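**For release Wednesday**

**Gashaw, our two-armed button sorter, goes on show at the Bakora shared workshop**

Hi, I'm Meron Alemayehu, and I get to write this one because I lost the coin toss with Bezawit Demissie (she says she let me lose). We've been building a two-arm sorting setup called Gashaw at Bakora, the shared workshop, and this Wednesday from 6 p.m. we're opening the doors so anybody who likes can come in, poke around and ask us hard questions.

The short version: Gashaw picks small electrical parts out of one tray and stands finished push buttons in another. That's the whole job! If you've ever put together a control box at home you know the part I mean. You buy a bag of switch blocks, caps and collars, you dump them out, and then you lose an evening hunting for the one green piece that goes with the other green piece. I did exactly that for my brother's bandsaw two winters ago and I've been grumbling ever since.

So we started small. Bezawit wrote the first version of the arm software, which we call Stillon, on a laptop that couldn't hold a charge. Kiros Gebremichael joined after hearing us argue over lunch and took over everything to do with gripping, and he's the reason the fingers now slow down before they close. The first code I wrote for that was terrible and I'm happy to see it gone. We've logged 636 practice picks so far, and we'd like to hit 700 before the open evening (Kiros wants more, Kiros always wants more).

We use a red tray for parts and a blue tray for buttons. We tried a single big tray early on and kept mixing up what was waiting with what was done. Two colors fixed that in an afternoon. The gray felt on the table was Bezawit's idea too, and I was against it right up until I dropped a contact block and it stayed put instead of skipping off onto the floor. 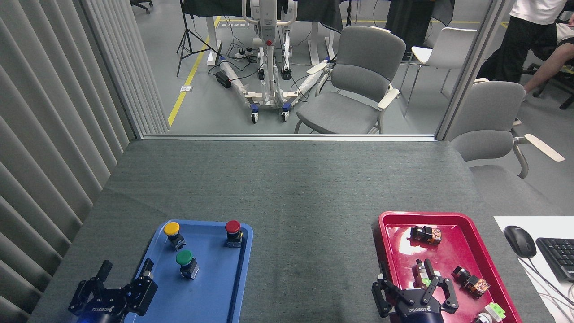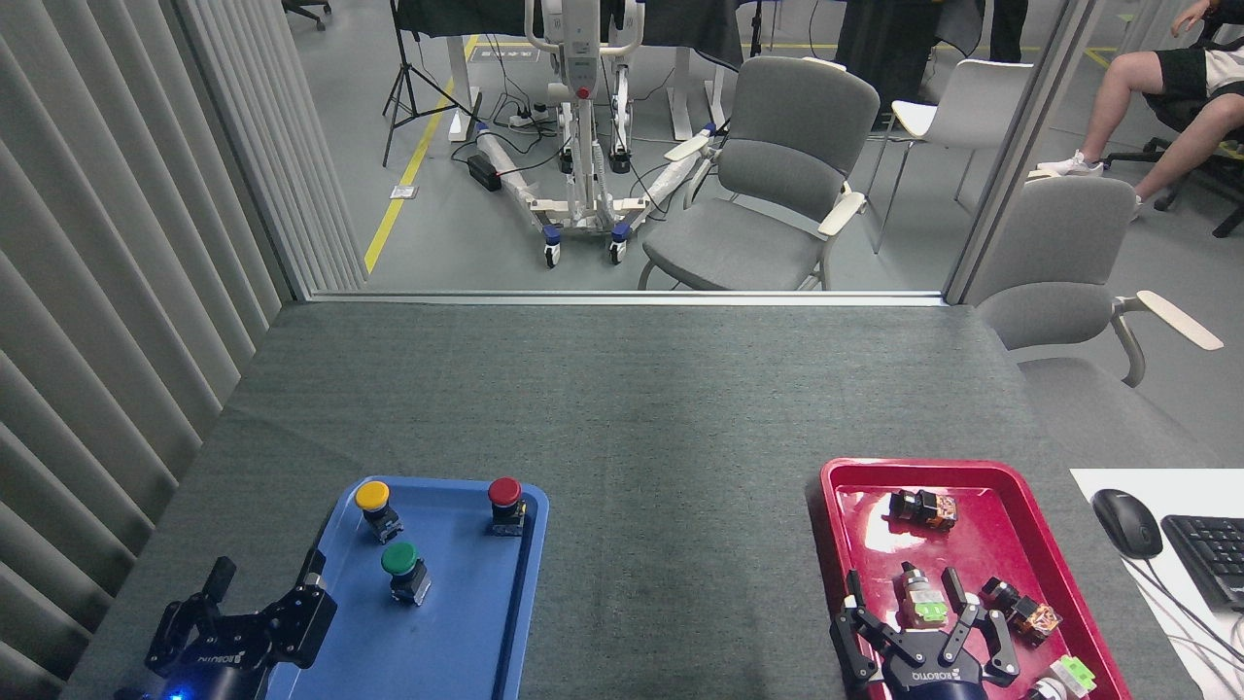

*Gashaw at the table: parts in the red tray, push buttons on the blue one.*

The green button is my favorite troublemaker. Its parts are easy enough to find by color, but the body wants to be held upright, and if the fingers come in even a little crooked the piece swings around and you have to start over. Kiros spent most of June on that one move. He'd send me messages at 11 at night that just said "tilt" and nothing else, and I'd know how it was going.

What we don't have yet is any good way for the arms to hand a part from one to the other. It's next on the list. We also want Stillon to notice by itself when a tray has been bumped, as right now one of us has to type in a fresh position, and I typed one in wrong last week and we all had to go get coffee while I found it.

Some of you have asked about money. The extra bits and pieces, meaning trays, felt, switches and a frankly silly number of cable ties, came to 500 dollars between us. Clivent, the small parts shop two doors down, gave us a box of returned switch blocks to practice on. Thank you, Clivent!

Here's what Ebise Feyisa, who runs the evening program at Bakora, wanted me to include: "I like this build a lot. People walk past, they stop, and twenty minutes later they're asking how to sign up for a bench."

At the open evening we'll run Gashaw on the hour and the half hour, from 6 p.m. until 9. In between, you can try sorting the same parts by hand, and Tsehay Kahsay will be keeping time with a stopwatch. Her own best is 102 seconds for a full tray and she'd love for somebody to beat it. Kids are welcome if they bring a grown-up. Entry is free, and there's bike parking around the back.

If you write about local projects and want to come by earlier in the day, we can do that, just let us know by Tuesday so one of us can get off work. We're also glad to share the Stillon code and the parts list with anyone building something similar at home.

**Contact:** Meron Alemayehu, for the Gashaw build, at the Bakora front desk. Leave a note with your number and I'll call you back, usually after dinner.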